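How to Line-Dry Your Bedding (Even in December)

I love line-dried sheets. I grew up in a house where my grandmother, Neusa Bastos, would have the beds stripped and the washing out before the rest of us had found our slippers, and I've never got over the smell of cotton that has spent a day in the wind. If you've only ever used a tumble dryer, please give this a go!

Start with the wash

Good drying starts in the machine. Wash sheets and covers at 60 degrees if the label allows it, and don't cram the drum. A double duvet cover and two pillowcases make a full load in my machine, whatever the leaflet says. Do up the buttons or poppers on the duvet cover first, otherwise everything else crawls inside it and comes out as one soggy parcel (we've all met the parcel).

Pick the fastest spin the fabric will stand. For linen I go a step lower, as hard creases are a pain to get out later.

Shake it out straight away

Get the load out as soon as the cycle ends. Take each piece by two corners and give it a proper snap, the sort that makes the dog leave the room. Pull the seams straight with your hands and smooth the hems between finger and thumb. Two minutes of this and you may never iron a pillowcase again.

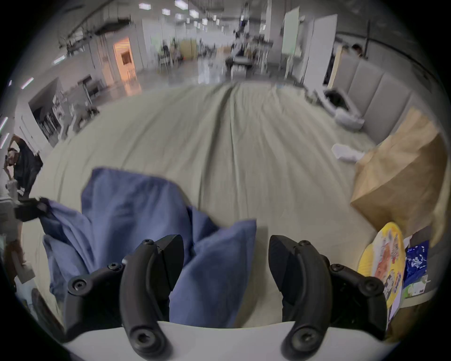
Blue bedding, in a heap.

Pegging out

Hang sheets folded in half over the line, hems together, with the fold hanging a hand's width down the far side. Peg along the top and at both ends. Duvet covers go up by the closed end, with the opening at the bottom so the wind can get in and fill them like a sail. It's a lovely sight! Pillowcases hang the same way, pegged at the closed end.

Strong colours do best inside out and in the shade. Whites can have all the sun you've got.

In summer I peg out at 9 and it's all back in by 12. In winter, start as early as you can and bring everything in by mid-afternoon, before the damp comes down. It may still feel a bit cool and heavy at the seams. That's fine, finish it off indoors.

Drying indoors

No garden? A ceiling airer is brilliant, and an ordinary clothes horse works too if you leave gaps. Open a window a crack, and turn the sheets over halfway through. My neighbour Leif Bundgaard hangs his over an open door with an old towel underneath, swapping sides at teatime.

Folding and putting away

Check the corners and the thick seams before you fold, as they're always last to dry. Fold while the cotton is still warm from the sun if you can, press it flat with your palms, and tuck each set inside one of its own pillowcases. Then leave the cupboard door ajar overnight.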